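The Green Room at Markirness

The ferry to Markirness left at 3 and Comfort Alhassan was on it, with a bag of oranges, a borrowed raincoat and her grandfather's tuba.

She had never been so happy to be seasick. Seventy-one people lived on the island and the band had been one player short since April, and they had picked her! Out of everyone who wrote in! 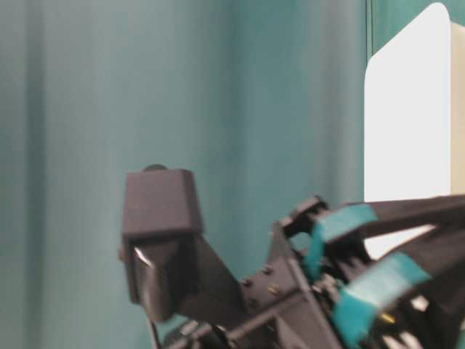
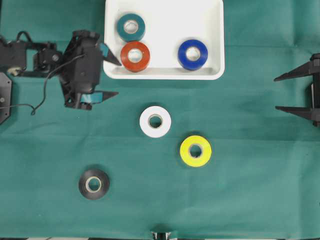

Green curtain, green cloth, and three rolls of electrical tape in the white tray.

"You brought the big one," said Melquiades Rosales, who met her on the pier with a wheelbarrow. He looked at the tuba the way other people look at a new baby. "Is it a Findeo?"

"It's so old the name wore off."

"Even better," he said, and he meant it.

They pushed it up the hill together, past the chapel and the shop and a field of very wet sheep. Melquiades talked the whole way. The band played 2 concerts a year, one for the herring and one for the dead, and the one for the dead was the fun one. Mirjam Segers conducted. She was strict about breathing and let everything else go. Nii Odoi played the cornet so softly you had to lean in, and then he'd let go on the last verse and the windows would hum.

"And what do I play?" Comfort asked.

"The Trullergate March. Have you heard it?"

She hadn't. It had never been played off the island, he said. Old Ansah wrote it in the lighthouse the winter the boats couldn't run, and he gave the whole tune to the tuba. All of it! The trumpets just went along underneath like a cart on a road.

The hall was warm and smelled of soup. Mirjam shook Comfort's hand, gave her a sheet of music gone brown at the corners, and pointed to a chair with a cushion on it. Kwadwo Dankwa hit the drum once to see if she'd jump. She jumped, and everybody cheered.

"From bar 73," said Mirjam. "We'll do the beginning when you know the end."

Comfort put her mouth to the cold brass. The first note came out like a cow in a tunnel. The second one was better. By the fourth line she had stopped reading and was just going where the tune went, up over the hill and down to the water, and under her the whole band was rolling - drum, horns, boots on the floorboards - and across the room Nii Odoi had lowered his cornet and shut his eyes.

When it was over she was out of breath and grinning like a fool.

"Too fast," said Mirjam. "Again, please. Same speed."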